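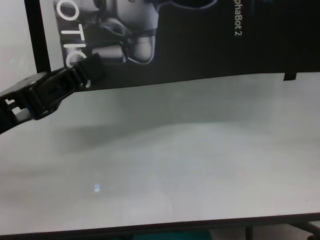 Hala Boutros has been printing posters in the same two rooms behind Starilley since 2000, and she still trims most of them by hand. The shop is called Fenametti, after a typeface she once planned to draw and never finished. She runs it with Dariusz Malinowski, who looks after the large printer and the deliveries.

We met on a Wednesday, before the phones started. Boutros was checking a batch of black posters for a school science fair and talked while she worked.

"Black is the hard one," she said. "People send us a file that's black from corner to corner with a bit of white lettering on it, and they think it's simple. It's the most ink you can put on a sheet. It curls, and it shows every thumb."

A heavy black print comes off the roll wanting to go back to the shape of the roll. Boutros leaves hers lying face up overnight on a smooth board, with weights along two sides. If an edge still lifts in the morning, it stays down another day. She won't roll the sheet backward to speed things up, although plenty of printers do.

"You can get a crease that way, and on black a crease is a white line. Then you're printing it again and paying for it yourself."

The board matters too. For years the shop used an old door, and the grain came through on thin paper. They changed to a pale, slick surface that wipes clean and lets them see where the sheet ends. Malinowski would have preferred something darker.

"The glare gets to me by four o'clock," he said. "But you do see the dust."

Both of them have opinions about lettering. Boutros likes big capitals running up or down the side of a poster, with the picture given the rest of the space. She tells customers to stand across the street and see what they can read. Small type at the bottom, she said, is for the person who has already decided to come.

Grayscale pictures on a black ground take some care. Metal and glass look good on screen and go muddy on paper, so she prints a strip first and holds it beside the window. If the dark joints and shadows have closed up into one patch, she lifts them a little and runs another strip. She charges for two strips and usually prints more.

The shop's longest job was for Stikent, a trade show that ordered 59 banners and changed the date after 11 had been printed. Boutros kept the old ones. The backs make good wrapping.

Prices went up in September, mostly on account of paper. Malinowski said they lost a few regulars and that most have come back.

Asked what customers could do to help, Boutros didn't need long.

"Carry it flat if it'll fit in the car. If it won't, roll it loose, print side out, and take it out of the tube the day you get home. Don't leave it in there until the night before and then call me."

Fenametti is open on weekday mornings, and afternoons by arrangement.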